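Cluvbridge Test Shop: people wanted to drive a robot arm

Paid, part time, from January. No experience needed, and a bit of doubt is welcome.

We need people to work a robot arm by hand controls, picking up drinks and other small shop goods and putting them down again, so that a learning system can be trained on the recordings. The project is called Undine. You may have read elsewhere that machines like this will be stacking every shop in the country before long. We don't believe that, and we would like to hire people who don't believe it either until they have seen it done a great many times.

What we are trying to find out

Most claims for robots of this sort rest on a short film of the thing working once. Our view is that a system which has only seen tidy examples will fall over the moment a label faces the wrong way. So we want 1325 usable recordings, made by different people with different habits, and we want the clumsy ones kept in. The first 1000 go to training. The rest are held back to test it, and the people doing the training don't get to look at them.

Whether that number is enough is an open question. Gerardo Maglaya, who runs the recording side, thinks it will do for bottles. Doğukan Tokgöz, who does the testing, thinks it won't. You would be working for both of them.

The work

You sit at a desk beside the arm with a screen and a pair of hand controls. A request comes up, such as "one cola from the third shelf", and you carry it out at whatever speed suits you. Much of what you see comes from a camera at the wrist, looking out past the two fingers at the shelves. It takes some getting used to. The bottles are packed in close rows, water next to other water, cola next to juice, and the shelves may look tilted depending on how the wrist is turned. 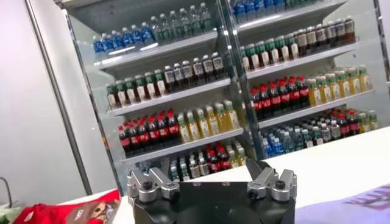
What we ask of you

You need steady hands, and eyesight good enough (with glasses is fine) to tell a green cap from a blue one on a screen. You should be able to sit for 9 requests in a row before a break. You must be willing to write one plain sentence after each go, saying what went wrong if anything did. "Fingers too high, knocked the one behind" is a good note. "Went well" is of little use to us and we will send it back.

We don't want people who tidy up their own mistakes before pressing stop. If a bottle goes over, leave it over until the recording has ended. We had to throw out a whole batch in an earlier round when helpful drivers had set everything straight first.

Gamers are welcome to apply, but please don't expect it to feel like a game. The arm is slow and there is no score.

What you get

Sessions last a morning or an afternoon, and you are paid for the full session even if the arm breaks down, as it does. Training counts as paid time. Tea, coffee and travel within the Cluvbridge bus area are covered. There is no bonus for speed, and there won't be one. It makes people rush and spoils the recordings.

The post is for a fixed term and we can't promise anything after it. If the tests show that the system has learnt very little, we will publish that and stop.

Your recordings

We keep the camera pictures, the arm's movements and your written notes. Your name is stored apart from them and is not passed on to Chamoun, who pay for the project. You may ask for your recordings to be taken out at any point before training starts. After that we can delete the files, but we can't make the system forget them, and you should be wary of anyone who tells you otherwise about theirs.

How to apply

Write to Gerardo Maglaya, Undine project, Room 101, Brillevness House, Cluvbridge, or hand a letter in at the front desk before 4 pm. Half a page is plenty. Tell us which mornings or afternoons you can manage, and describe one thing you were told would work and didn't. We don't need a CV.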